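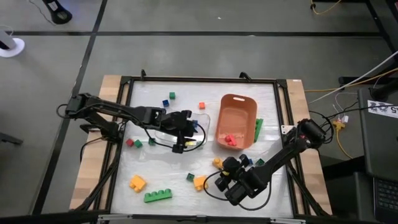

Arrancó por fin la temporada de otoño en las categorías inferiores y hay bastante que contar, asi que vamos rápido. Las cadetes de voleibol debutaron en casa y ganaron en cuatro sets, después de un primero para olvidar. Saque flojo, recepción peor. En el descanso el cuerpo técnico sacó la pizarra y no sirvió de mucho, demasiadas flechas y demasiada gente hablando a la vez. El lunes, en el repaso con las pequeñas, lo explicamos con piezas de juguete, cubitos y bloques más grandes, repartidos sobre la mesa: uno azul para la colocadora, uno amarillo para la líbero, y el resto a moverse. Se entendió a la primera. A partir de ahora la bolsa de bloques viaja con el material, junto a las cintas y el botiquín.

Segundo partido, fuera, contra el Beyene. Derrota en cinco. Duele menos de lo que parece, porque el quinto se fue al 18-16 y tuvimos dos bolas de partido. La primera se quedó en la red. La segunda, discutida – desde la grada se vio dentro, el árbitro la vio fuera y ahí se acabó. Pabellón pequeño, techo bajo, mucho ruido, y una afición local que se portó de diez. Nos invitaron a chocolate al terminar. Gracias desde aquí, os debemos la merienda en la vuelta.

Los infantiles de balonmano siguen sin conocer la victoria pero ya compiten. Perdieron de 11 la primera jornada, de seis la segunda y de dos la tercera. Si la progresión sigue, cuentas fáciles. La defensa 5-1 empieza a funcionar, sobre todo cuando bajan todos, que no es siempre. Falta portería suplente: si alguien del colegio tiene ganas de probar, entrenamos martes y jueves a las cinco y media en la pista de atrás. No hace falta experiencia. Si hace falta coquilla.

Campo a través. Jornada de barro en el circuito de Nundley, con 388 inscritos entre todas las categorías, más que ningún otro año. Nosotros llevamos 25 corredores y volvieron los 25, aunque una zapatilla se quedó en la curva del arroyo y allí sigue. Mejor puesto, un noveno en sub-14 femenino. El recorrido estaba bien marcado salvo el último giro antes de meta, donde varios grupos se fueron rectos y hubo que recolocar la clasificación a mano. De ahí el retraso en los resultados, que ya están corregidos y colgados en el tablón. Por equipos quedamos quintos en sub-14 y octavos en sub-16. La próxima es en llano, menos épica y mas rápida.

Tenis de mesa: dos victorias y un empate. El grupo ha crecido y las mesas no, de modo que hay que turnarse. Los que terminen partido, por favor, dejan la pala en la caja y no en el radiador. Ya hemos perdido dos gomas así.

Y ahora el dinero, que también toca. Las camisetas nuevas llegan de Humance la semana que viene. Se pidieron 115 y vienen con el escudo bordado, ya no pegado, que el del año pasado se caía al tercer lavado. Recogida en conserjería de cuatro a siete. Quien encargó talla 12 y ha crecido en verano puede cambiarla hasta agotar existencias, sin etiqueta cortada. La red de la pista dos la ha puesto Flatex y la diferencia se nota, la antigua tenía más remiendo que red. La rifa de fin de curso dejó más de 900 euros, que van enteros a autobuses. Con eso cubrimos los desplazamientos largos hasta Navidad. Luego ya se verá, habrá otra rifa o habrá coches particulares.

Autobuses, precisamente. El del domingo sale a las 8:15 de la puerta principal, no de la rotonda. La última vez hubo familias esperando en un sitio y el autobús en otro, veinte minutos de teléfonos y un calentamiento hecho en el pasillo. Puerta principal. Bocadillo, agua, chaqueta y la ficha federativa, que se queda en casa más de lo que debería. Sin ficha no se juega, y no depende de nosotros.

Para las familias que van a la grada: se puede animar, se puede hasta cantar. Lo de dar instrucciones desde arriba, mejor no. En el partido de balonmano había un chaval mirando a tres adultos distintos y ninguno decía lo mismo.

Quedan plazas en voleibol alevín (pocas) y en campo a través (todas las que quieran). Las inscripciones se cierran a final de mes y la hoja se entrega en mano, en secretaria, firmada por las dos caras. Las que llegaron sin la parte de atrás están pendientes, revisad los correos.

Horario de pista cubierta cuando llueva: voleibol hasta las seis y media, balonmano después. El campo a través sale igual, llueva o no.

Categoría: Deporte escolar | Boletín del club

Noticias recientes
Calendario provisional de voleibol cadete
Cómo llegar al circuito de Nundley
Cambios de talla: preguntas frecuentes
Cena de fin de temporada: las fotos de mayo
Se busca portero o portera infantil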